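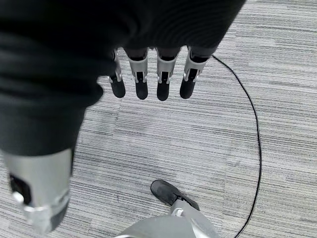
우린소프(Wurinthorpe) 공동실 바닥 정비 사업 중간 보고

받는 곳: 케스툴릭스(Kestulix) 생활공간 지원사업 담당 귀하
보내는 곳: 우린소프 공동실 운영 담당
작성일: 7월 9일 토요일

1. 진행 상황

지원금 1254만 원으로 시작한 바닥 정비는 공동실 본 구역의 카펫 시공까지 마쳤습니다. 회색 줄무늬 카펫이 깔렸고, 사람들이 그 위를 걸어 다닙니다. 신청서에 적은 '이용자의 보행 경험 개선'이라는 표현을 풀어 쓰면 대략 그런 뜻이었습니다.

남은 구역은 복도 쪽 입구와 창고 앞입니다. 두 곳 모두 면적은 얼마 되지 않는데 모양이 고약합니다. 입구는 문턱이 비스듬하고, 창고 앞은 벽이 두 번 꺾이는데 도면에는 한 번만 꺾여 있습니다. 도면을 그린 분이 누구인지는 기록에 없습니다. 현장에 맞춰 다시 쟀습니다.

2. 색상과 무늬 결정 경위

지난 2월 서면으로 보고드린 대로 색상은 회색으로 정했습니다. 그 과정이 지원사업 심사보다 길었다는 점은 기록으로 남겨 둡니다. 초록을 원한 분들은 숲을, 남색을 원한 분들은 차분함을 말씀하셨고, 회색을 원한 분들은 별말씀이 없으셨습니다. 회색은 마지막까지 반대가 가장 적은 색이었습니다.

줄무늬는 실용적인 선택입니다. 무늬 없는 견본은 실밥 하나만 떨어져도 회의실 전체가 그것을 쳐다보게 만들었습니다. 줄무늬 견본 위에서는 같은 실밥이 무늬 행세를 했습니다. 청소 담당은 이 점에 우려를 표했고 나머지는 모두 만족했습니다.

줄의 방향을 두고도 의견이 갈렸습니다. 창과 나란히 놓으면 방이 넓어 보인다는 분과 문에서 곧장 뻗어야 한다는 분이 각각 견본을 들고 와서 바닥에 놓고 갔습니다. 시공 전날까지 견본이 치워지지 않아 시공팀이 그중 하나를 완성된 바닥으로 오해할 뻔했습니다. 최종 방향은 시공팀이 자투리가 덜 나오는 쪽으로 정했습니다. 그 뒤로 방향에 대한 의견은 접수되지 않았습니다.

3. 자재와 시공

자재는 므와칼링가(Mwakalinga)에서 들여왔습니다. 납품은 두 차례로 나뉘었고, 첫 납품분에 다른 현장 물건이 섞여 와서 하루를 돌려보내는 데 썼습니다. 돌려보낸 것은 주황색이었습니다. 현장에 있던 분들 가운데 일부는 꽤 아쉬워했습니다.

기존 바닥을 걷어 내면서 예상하지 못한 것이 나왔습니다. 옛 카펫 밑에 그보다 더 옛 카펫이 있었습니다. 철거 견적은 한 겹을 기준으로 받은 것이어서 추가 비용이 생겼고, 증빙은 별첨에 넣었습니다. 두 번째 카펫 밑에서는 다행히 바닥이 나왔습니다.

접착제 냄새가 가라앉을 때까지 창을 열어 두었습니다. 이 기간에 공동실에서 열리던 모임은 위층 작은 방으로 옮겼는데, 의자가 모자라 회의가 평소보다 빨리 끝났습니다. 이 부분은 본 사업의 성과에 넣지 않았습니다.

4. 예산

잔액은 411만 원입니다. 남은 구역의 자재비와 시공비, 문턱 마감재 비용을 여기서 집행할 예정입니다. 추가 철거비가 나간 만큼 여유는 줄었고, 신청서에 있던 현관 매트 교체는 뒤로 미루었습니다. 현재의 현관 매트는 '환영합니다'에서 '환영'까지가 닳아 없어진 상태입니다. 당분간 '합니다'로 손님을 맞겠습니다.

5. 유지 관리

카펫 관리 기록은 그동안 쓰던 공책을 접고 우티에르(Utier) 일지 양식으로 바꾸었습니다. 공책의 마지막 기록은 '커피, 또'였고 위치나 조치 내용은 적혀 있지 않았습니다. 새 양식에는 위치와 조치 칸이 따로 있습니다. 지금까지 올라온 항목은 이렇습니다.

창가 쪽, 차 얼룩. 찬물로 닦음. 줄무늬 때문에 지워졌는지 판단이 어려움.
출입문 안쪽, 흙. 진공청소기 사용.
책상 아래, 껌. 신고자가 조치도 함께 해 주기를 바랐으나 이미 퇴근함.
위치 미기재, '바닥이 전보다 조용함'. 불편 사항인지 확인 중.

의자 바퀴 자국은 예상보다 빨리 생깁니다. 자주 움직이는 자리에 깔 보호 매트를 알아보고 있는데, 새 카펫을 보호하려고 새 카펫을 덮는다는 지적이 있어 투명한 것으로 견적을 받았습니다.

6. 지연 사항

당초 계획보다 약 9일 늦었습니다. 잘못 온 자재를 돌려보낸 일과 옛 카펫을 한 겹 더 걷어 낸 일이 대부분을 차지하고, 나머지는 피아노입니다. 피아노는 조율한 지 오래되어 치는 사람이 없는데도 옮기자고 하면 모두가 소중히 여깁니다. 결국 전문 업체를 불러 들어냈다가 제자리에 돌려놓았고, 그 비용은 운영비에서 냈으므로 지원금 정산에는 포함되지 않습니다.

7. 다음 단계와 요청 사항

다음 순서는 창고 앞입니다. 물건을 먼저 빼야 하는데, 주인을 찾는 쪽지를 붙여 둔 접이식 탁자들은 아직 그대로 있습니다. 쪽지에는 답 대신 '버리지 마세요'라는 글씨가 늘었습니다. 쓰신 분의 이름은 없습니다. 탁자는 시공 기간에만 복도로 옮기겠습니다.

입구 구역은 문턱 마감재가 들어오는 대로 시작합니다. 비스듬한 문턱에 맞는 기성품이 없어 맞춤 제작을 맡겼습니다.

케스툴릭스 측에는 한 가지를 여쭙습니다. 현관 매트 항목을 잔액 안에서 다시 살릴 수 있는지, 아니면 변경 신청서를 새로 내야 하는지 알려 주시면 그에 따라 처리하겠습니다. 추가 철거 증빙과 납품 확인서, 구역별 시공 내역은 별첨에 있습니다.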